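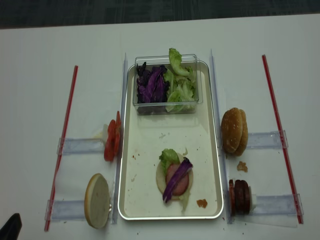 Toledo Lunch Menus

Transcribed text and prices from printed lunch menus used in Toledo, Ohio. The menus were printed by Seltell, a small job printer, which kept a file copy of most of what it ran. Each line of each menu is one row in a table. There are no scans in this release.

Maintainer: Emlyn Sayce
Transcription and price checks: Everaldo Bastos
Version date: 27 February 2019

What is in the release

items.csv has one row per menu line that names something to eat or drink.
menus.csv has one row per menu, with the type of business, the season, and the condition of the paper.
words.csv maps spellings found on the menus to one common spelling.
skipped.txt lists the menus we left out and says why.
changes.txt lists corrections since the first version.

All files are UTF-8. The csv files use commas, with double quotes around any field that contains a comma. Line endings are Unix style. The first row is always the header.

Where the menus came from

Seltell filed its work by customer name in flat drawers. When the shop cleared the drawers, Sayce took the food menus and the rest went elsewhere. We do not have letterheads, church bulletins or raffle tickets, so please don't ask for those.

The file copies are usually clean proofs. A few are marked up in pencil by the customer, with a new price or a crossed-out dish. Where a pencil price differs from the printed one, both are kept (see price and price_pencil below). We do not know in every case whether the penciled version was ever printed.

The largest customer in the drawers was Pevetti, a group of lunch counters that changed its menu every season and sometimes in between. Pevetti menus make up a large share of the rows. If you are working out average prices, weight by business or drop Pevetti and compare. Early versions of our own charts did not do this and the results mostly showed what Pevetti was charging.

Columns in items.csv

item_id: A short code that does not change between versions. Codes of deleted rows are not used again.

menu_id: Matches menus.csv.

line_no: Position of the line on the menu, counting from the top left and down each column. On folded menus the inside pages come after the front.

section: The heading the line sits under, as printed. Blank if there is none.

text_raw: The line as printed, including misspellings, odd capitals and trailing dots. Leader dots between the dish and the price have been removed.

text_clean: The line after applying words.csv. Nothing else is changed.

price: Printed price in dollars. Blank if no price is printed. "Market" and "ask" are stored as blank, with a note.

price_pencil: Penciled price, if there is one.

size: Small, large, cup, bowl, half, whole, or blank. Where two sizes share a line with two prices, the line becomes two rows with the same line_no.

toppings: Items listed as coming with the dish, separated by semicolons. Only what the menu says. A hamburger with nothing listed has a blank here even if it surely came with something.

extra: Y if the line is an add-on, such as cheese or a second patty.

note: Anything else.

Columns in menus.csv

menu_id, business_code, business_type, season, fold, paper, condition, pencil, note.

Business names are replaced with codes, apart from Pevetti, which agreed to be named. Business type is one of counter, diner, bar, school, hospital, club or truck. Season is taken from Seltell's job ticket and not from the menu. If the ticket is missing, season is blank. We did not guess from the prices, as that would make the dates useless for studying prices.

How the text was transcribed

The menus were typed by hand in Flelleck, the form tool we use for all our paper collections. We tried character recognition first. It did well on plain menus and badly on anything with script lettering, a border or two columns, so we dropped it and started over.

Each menu was typed once by Sayce and then read against the paper by Bastos. A sample was later typed a second time from scratch without looking at the first copy. The two versions disagreed on 8 lines. Most of the disagreements were about where one line ended and the next began. 2 of them were wrong prices, and both are fixed in this version.

Flelleck strips double spaces when it saves. If you care about the original spacing, it is lost.

Cleaning the words

Menus use many names for the same thing, and the same name for different things. words.csv is our attempt at sorting that out. It is on the cautious side. We merged two spellings only when we were sure they meant the same food.

Some decisions that people have asked about:

Hamburger, hamburg, burger and beefburger are merged as hamburger. Patty melt is kept apart. Ham sandwich is of course kept apart, but check your search, because "ham" as a plain text match will pull in every hamburger.

Slaw, cole slaw, coleslaw and cold slaw are merged as coleslaw. Shredded cabbage on its own is not coleslaw and is listed as cabbage.

Red cabbage and purple cabbage are merged as red cabbage. The menus use both for what we take to be the same vegetable. Sweet and sour red cabbage, a cooked side, has its own entry. The raw kind shows up mostly as a topping and in mixed salads.
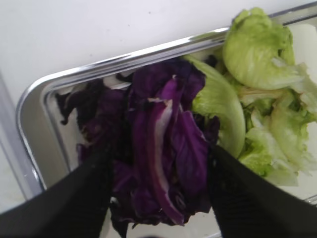

Purple cabbage and pale green lettuce. The cabbage would be coded as "red cabbage" in text_clean.

Lettuce is just lettuce unless the menu names a kind. "Garden," "garnish," "trimmings" and "the works" are left alone. We looked for a menu that explained what "the works" meant and found that it varied by business, so no list of toppings is filled in for it.

Pop, soda and soft drink are merged as pop. Cream soda and club soda are exceptions.

Bun, roll and hard roll are three separate entries.

Chili is tricky. It can be a bowl, a topping or a style of hot dog. The section heading usually settles it. Where it does not, the note column says "chili unclear."

Prices

Prices are as printed, in the dollars of the time. They have not been adjusted for inflation and no sales tax is added. Cents-only prices such as 95c are stored as 0.95.

Combination plates are a problem. Some menus list a sandwich, then the same sandwich with fries and slaw for more. Others list only the plate. We mark plates with "plate" in the note column but do not try to split the price. If you want the price of a hamburger alone, leave out every row marked "plate."

A handful of menus have a sticker over the old price. We recorded the sticker and put "sticker" in the note. We did not peel any of them.

Some customers printed menus with blank price columns and filled them in later. Those rows are kept, since the dishes are still useful, and the price is blank.

What is missing

Menus from December are thin. Seltell's job tickets show holiday work crowding out other jobs in that month, and small food orders seem to have been pushed into the new year. Don't read the gap as restaurants closing.

Chains that printed centrally are not here at all. Neither are places that used a letter board or a chalkboard, or that typed their own menus. The collection leans toward businesses that had enough money to pay a printer and few enough locations to use a local one.

Dinner menus were left out unless lunch was printed on the same sheet. In that case only the lunch part was typed.

2 school menus were dropped because they had children's names on them as helpers of the week. Other menus listed in skipped.txt were dropped because of water damage or because too much of the sheet was torn off to read.

Uses

People have used earlier copies of the files to look at how the names of dishes spread, how often prices end in 5 or 9, and when certain toppings moved from "extra" to included. One reader used the section headings to teach a class on page layout. All of that seems fine to us.

The files say what was offered and at what price. They say nothing of what people ordered, how big the portions were or whether the kitchen had run out. Please do not use them for nutrition work. A row reading "deluxe hamburger, lettuce, tomato" does not tell you the weight of anything.

Please also do not try to work out the businesses behind the codes and publish the names. Several are still run by the same families, and they agreed to be included on the basis that a code would be used.

Known problems

Fractions in text_raw may show up as a question mark in older spreadsheet programs. Open the file as UTF-8.

The fold column has "unknown" for menus stored flat with no crease, even when the layout makes the fold obvious.

Several bar menus repeat the same page front and back. The repeated side was typed once, with "both sides" in the note in menus.csv.

Section headings longer than 20 words are cut at that point. These are all little paragraphs of welcome from the owner, used as a heading on the first column. The full text is in menus.csv under note.

Corrections

Send corrections to Emlyn Sayce with the item_id and what you think the line should say. The paper menus are still on hand and we will check against them. Fixes go into the next version and are listed in changes.txt under the item_id.

Terms

Free to use and share, including for paid work, with credit to "Toledo Lunch Menus, Sayce and Bastos." Include the version date if you publish figures, as prices for a few rows have changed between versions.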